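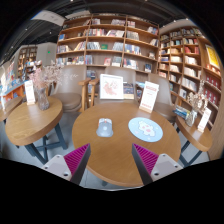
Circles: A Guide for Young Readers

Ballmont Museum of Shape and Number
Learning Department
Written by Atieno Ondieki. Checked for accuracy by Phong Tôn.
Last reviewed: 12/11/2021
Suitable for readers in grades three to five

What is a circle?

A circle is a flat, closed curve. Every point on the curve is the same distance from one special point in the middle, called the center. If any part of the curve moves closer to the center or farther away from it, the shape is no longer a circle. It may be an oval, or it may have no name at all.

You can make a circle with two people and a piece of rope. One person stands still and holds one end. The other person takes the other end, pulls the rope tight, and walks all the way around. The path of the person walking is a circle. The person standing still is at the center. Gardeners have laid out round flower beds in this way for a very long time, with a wooden stake in place of the person in the middle.

The parts of a circle

Mathematicians have given names to the parts of a circle so that they can talk about them clearly.

The radius is the distance from the center to the curve. In the rope activity, the radius is the length of the tight rope. When there is more than one, we say radii (RAY-dee-eye).

The diameter is the distance from one side of the circle to the other, passing through the center. It is always twice as long as the radius. If a circle has a radius of 5 inches, its diameter is 10 inches.

The circumference (sir-KUM-fer-ens) is the distance around the outside. An ant walking along the edge of a dinner plate until it came back to its starting place would have walked the circumference.

A chord is a straight line that joins any two points on the circle. The diameter is a chord too, and it is the longest one a circle can have.

An arc is a piece of the curve. The crust on a slice of pizza is an arc.

A number called pi

Long ago, people in several parts of the world noticed something surprising. They measured the distance around a circle and the distance across it, and then they divided the first by the second. The answer was always a little more than three. It did not matter whether the circle was a coin or a cart wheel. Today we call this number pi, and we write it with the Greek letter π. Its value begins 3.14159, and the digits go on forever without settling into a pattern that repeats.

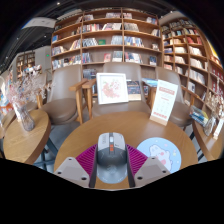 Pi is the same for every circle because all circles have exactly the same shape. They differ only in size. Two squares also have the same shape as each other, but two rectangles may not – one can be long and thin while the other is short and wide. There is no such thing as a long, thin circle. Think of a small circle and a larger one, such as the light-blue mouse pad and the round wooden table it lies on. If you ran a string around the edge of the pad and measured it, then divided by the distance across, you would get a little more than three. If you did the same with the edge of the table, you would need a good deal more string, but your answer would be the same.

Once you know about pi, you can find the circumference of a circle without walking around it. Measure the diameter and multiply by pi. A round pond that is 50 feet across has a circumference of about 157 feet.

Why are wheels round?

A wheel turns on a rod called an axle, which passes through its center. Every point on the rim is the same distance from the axle. As the wheel rolls over level ground, the axle stays at the same height, and the cart or bicycle above it moves along smoothly.

Now imagine a square wheel. The corners of a square are farther from the center than the sides are. Each time a corner came around, the axle would be pushed up, and each time a side came down flat, the axle would drop. The ride would be very bumpy, and the wheel would be hard to turn.

In the museum's Sarkar Gallery, visitors may push a small cart with square wheels along a special track. The track is made of a row of curved humps, each one shaped so that the axle stays level. The cart rolls smoothly there and on no other floor in the building. Please ask a member of staff before using it.

Why are so many lids round?

Look at the covers in the street that lead down to pipes and drains. Many of them are round. A circle is equally wide in every direction, so a round cover that is slightly larger than its hole cannot fall through, whichever way it is turned. A square cover could be tipped on its edge and dropped through the hole from corner to corner, where the opening is widest.

Jar lids are round for another reason. A lid that screws on must turn, and a circle can turn while still fitting the same space. Try to imagine twisting a square lid onto a square jar. The corners would stick out as soon as you began.

Circles that nature makes

Drop a pebble into a still pond and you will see rings spread out across the water. The ripples travel at the same speed in all directions. After one second, each part of a ripple has gone as far as every other part, and so the ripple forms a circle with the pebble's landing place at its center.

The rings inside a tree trunk are close to being circles. In places with a warm season and a cold one, many trees add one ring of new wood each year, just under the bark. The rings are seldom perfect. A tree on a windy hillside may grow wider on one side, and its rings will be closer together on the other. The slice of trunk in our entrance hall has nearly 300 rings, and you may use the magnifying glass beside it to look at the narrow ones.

Soap bubbles are round as well, although a bubble is a sphere. A sphere is a solid or hollow shape, like a ball, and every point on its surface is the same distance from the center. You may think of a sphere as the circle's cousin in three dimensions. If you could slice straight through a sphere anywhere, the cut edge would be a circle.

The most space inside

Suppose that a farmer has 900 feet of fencing and wishes to give her sheep as much grass as possible. Which shape should the field be? A long, narrow rectangle would hold very little grass. A square would be better. The best answer is a circle. For any length of fence, a circle holds more space inside than any other shape.

Farmers do not often build round fields, however. Circles do not fit together side by side without leaving gaps, and land in the gaps would be wasted. Squares, triangles, and hexagons can be fitted together with no gaps at all. Bees build their honeycomb in hexagons, which fit together neatly and come fairly close to the shape of a circle.

Try it yourself: finding the center

You will need a sheet of paper, a round plate, a pencil, and scissors. Ask an adult to help you with the cutting.

1. Place the plate upside down on the paper and draw around it.
2. Cut out your circle.
3. Fold it in half so that the edges meet, and press the fold flat.
4. Open it, turn it, and fold it in half again in a different direction.
5. Open it and look for the place where the two folds cross.

The crossing point is the center. Each fold is a diameter. Make a third fold in another direction and check whether it passes through the same point. If it misses, your cutting or folding may be slightly off – try again with a fresh circle.

Words to know

Arc: part of the curve of a circle.
Axle: the rod on which a wheel turns.
Center: the point that is the same distance from every part of the circle.
Chord: a straight line joining two points on a circle.
Circumference: the distance around a circle.
Diameter: the distance across a circle through its center.
Pi: the circumference of any circle divided by its diameter.
Radius: the distance from the center of a circle to its edge.
Sphere: a round shape like a ball.

For teachers and families

This guide may be copied for use in classrooms and at home. The next guide in the series, Triangles, is available at the museum information desk. School groups wishing to visit the Sarkar Gallery in May should reserve a place through the Learning Department.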